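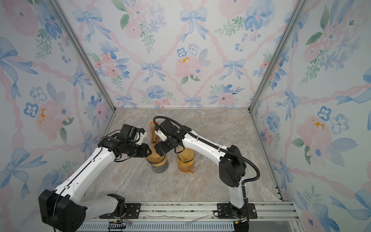 Rulley gripper fingers, slim pattern, sold in sets of 4

I fitted my first set of these in January, in place of the stock fingers that come with the Sithole arm kit, and I've been making the arms do coffee chores with them ever since (sorry, kitchen). Paper is the bit I was worried about!

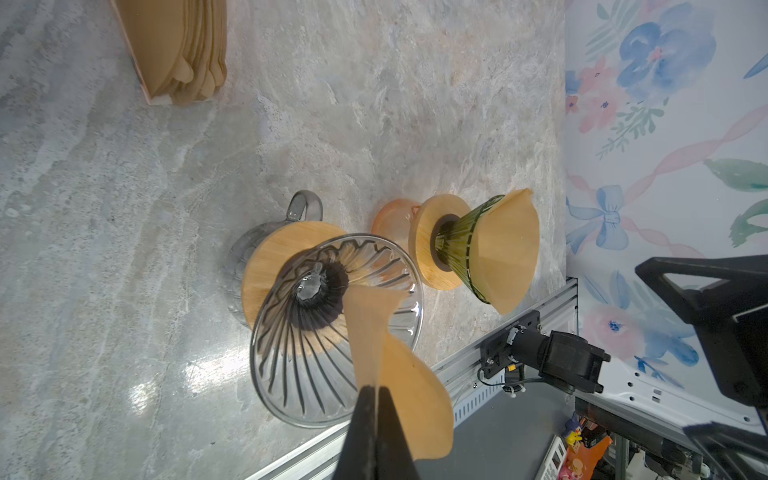
Grip force is set in the Rusis controller, on a scale that goes up to 835, and for thin stuff I run it at 229. Any higher and the tips start to bite. With a folded brown filter I go for the bottom edge and let the cone lean up towards the dripper, and the wrist camera still gets a decent view of the glass ribs past the paper, so you can line up your next move.
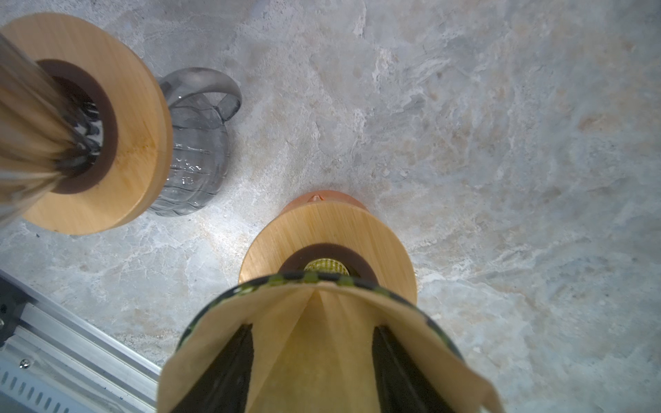

Clerville wrote in to say the slim tips are lovely on paper but he swapped back to the wide ones for jars, and wishes the set came with both. Fair point, I've passed it on. 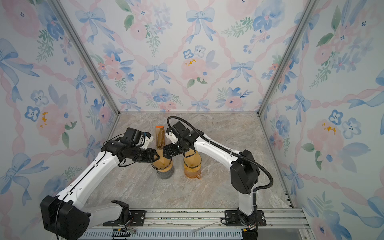 Running two arms at once is where I got fussy about finger length. The long ones kept clashing in the middle, so I'd order the short ones if your bases share a rail. Round amber bottles are a good test: one arm closes on the neck while the other reaches in right beside it, and you soon find out how much room you've left yourself.

Screws included, bring your own hex key. Spare tips come in bags of 9.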